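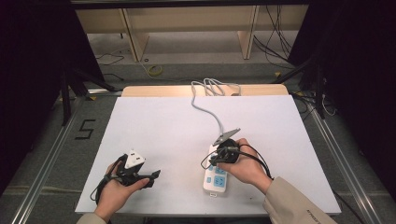

Pomach bench power strip, white

Order code: 942
Outlet panels: blue, on the upper face
Lead: white, supplied coiled
Weight: 54 g per metre of lead
Pack quantity: 19

For use on worktops and test benches indoors. Lay the strip flat with the panels facing up and run the lead off the far side of the bench. Uncoil the lead fully before switching on. Bulky adapters may cover the next outlet – check spacing before ordering.

Returns to Comham within 90 days, unused.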